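Why I Stopped Buying the Big Jar

Hello again, and happy end of June! My inbox has been full of moisturizer questions ever since the April issue, so I'm giving this whole item over to one thing – how long a face cream keeps once you've opened it.

I'll confess I was terrible about this. I had a tub of Presari night cream on my shelf that I'd bought on sale (two for one, I'm weak) and I kept dipping into it long after it had started to smell a bit like crayons. Jeanine Smits, who used to share a treatment room with me in Grovevport, finally took it out of my hand and dropped it in the trash. 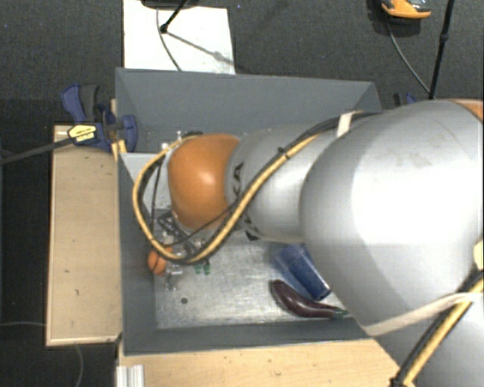
Does an unopened cream last forever?
Most will keep for a couple of years in a cool, dark cupboard, but check the package for an expiration date and go by that if there is one.

Once it's open, look for the little drawing of a jar with its lid up. The number next to the M is how many months you've got, so 6M means six months from the day you broke the seal. I write that day on the bottom with a marker. Pumps and tubes tend to hold up better than jars, as your fingers stay out of them, and if you do love a jar, use a clean little spatula. Keep it out of the shower too – all that steam does it no favors!

If the color has changed, it's separated or it smells off, toss it, whatever the date says.

Wendy Dawber wrote in to ask about sunscreen, and that needs more room than I have left, so it's going in the next issue. Keep the questions coming!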